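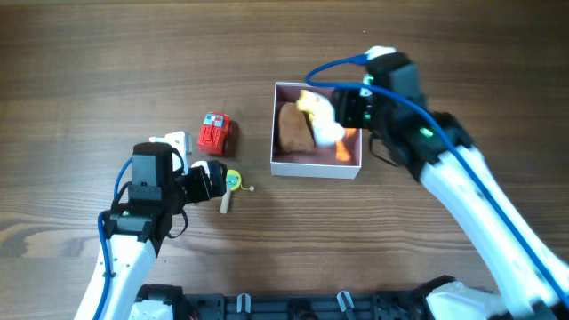

Why not just script it? was what a reviewer from Leltano wrote in the margin of our first draft, and went on to say that a fixed routine with good object positions would beat any learned policy at putting toys in a box. Fair point. For a fixed set of toys, in fixed spots, it probably would. This chapter is about what happens when the spots move.

Chapter 3
Learning Two-Arm Sorting from Demonstrations

Before you start: you need Chapter 2 (joint spaces, gripper limits) and the short section on loss functions. Skip the proofs if you're in a rush, come back later.

3.1 The task

Small items on a table, one open box, two arms. Items go in the box. The order is left open. Either arm may pick, and that is where most of the trouble starts – with one arm the only question is what to grab next, with two you also have to ask who grabs it and who waits.

A soft item bends when you grip it. A toy truck doesn't. A stick or a cord can catch on a neighbor. And once the box has a few things in it the free space gets small, so the last placements are harder then the first. Keep that in mind when you read success rates. An average over all placements hides it.

3.2 The method in short

Behavior cloning, plain version. A person drives both arms through the task, we record camera images and joint positions, and a network learns to map one to the other. Instead of one action at a time it predicts a short run of them, a chunk. Chunks cut down on jitter. They also make the arms slow to react if something slips, see 3.5.

The running case in this chapter is the Jakab set: 136 demonstrations, same table, same two arms, item positions shuffled by hand between runs. Of these, 17 were held back for checking and never used in training. Small by current standards. Small enough that you can look through all of it in an afternoon, and you should.

3.3 What was compared

Three policies. Same data, same training time.

Single – one network per arm, neither one sees the other's joints.
Joint – one network, both arms, all joints in and out.
Nomine – joint network plus a flag for which arm is allowed over the box.

The main result first, so you know where we're headed. Single did fine on the far items and badly near the box, where the arms got in each other's way. Joint fixed almost all of that. Nomine helped only when the box was crowded, and it cost time, becuase one arm often sat waiting on the other. Whether that trade is worth it depends on the job. Gistico, the simulator used for the exercises, lets you switch the flag on and off in mid-run.

Terms to know: demonstration, chunk, held-out run, covariate shift, arm conflict.

Next, 3.4, how the demonstrations were recorded and which ones got thrown out.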